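4.2 What shop owners did with the coupon screen

I went into this part of the study pretty sure that the coupons would be what kept people opening the Wimthorpe town app, and I was only half right. We had 50 businesses listed at the start, and I spent most of December walking up and down the main street asking owners how they decided what to post (and drinking a lot of coffee while I did it!). Most of them told me the same thing in different words: they put up one offer the week they joined, then forgot it was there.

The log files back them up. Out of 920 coupon views, the bulk went to a handful of places that changed their offer often, and a bakery with a rotating lunch deal did better than stores with much bigger discounts. I had expected the size of the discount to matter more than it did. Skinner, the hardware store, ran 15 percent off paint for the whole study, and the views dropped to almost nothing after the second week.

Alerts are a messier story. Flunitz, the company that built the app, let each owner send up to 2 a week, and a few owners used every single one. Residents I talked to liked hearing about road closings and school concerts, but they got grumpy fast when a sale alert came in at dinner time. One woman told me she turned the whole thing off over a mattress sale, and then missed the notice about the water main.

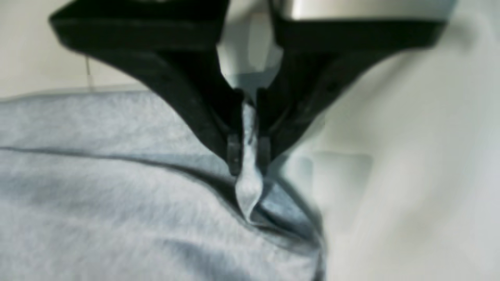
Figure 3. By Yulan Yuan

So I'd split the two kinds of messages, and I'd let people pick which ones they get the first time they open the app. We tried a rough version of this with the Prokinix add-on, though it came too late in the study for me to say much about it. The owners who tested it were happy to give up some reach if it meant fewer complaints at the register. I come back to their comments in Section 5, along with the loyalty points, which had problems of their own.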